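Arm freezes under the counter edge: how to get it out

Had this one again in February. Kitchen sim, Flostano arm, coffee task. Planner throws error 506 and the arm just sits there, gripper lower than the countertop. Don't hit resume. It will drive straight up into the stone and the whole run is junk.

What you need: the Jundaren console, the run log, 2 minutes.

1. Pause physics. Not the planner, physics.
2. Open the log, scroll back 200 steps. Look for the last good pose.
3. Check the gripper height against the counter top. If it's lower, carry on with this page. If it's higher you have a diffrent fault, see the joint limit page.

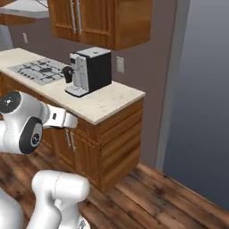
Gripper below the front edge of the countertop, pointing at the cabinet doors.

4. Switch to manual jog, slowest speed. Back the gripper straight away from the cabinets first. THEN up. Up first = collision.
5. Once it's clear, send home. Wait for it to finish.
6. Reload the counter collision mesh. Usual cause is a stale one, planner thinks the counter is lower than it is.
7. Set approach height to 900 or more (mm) and rerun.

Still stuck after the reload? Save the log before you reset anything, reset wipes it. Send to Ieva Dzene with the scene file.

Same steps on the real arm, but e-stop first and keep hands out of teh gap between gripper and counter.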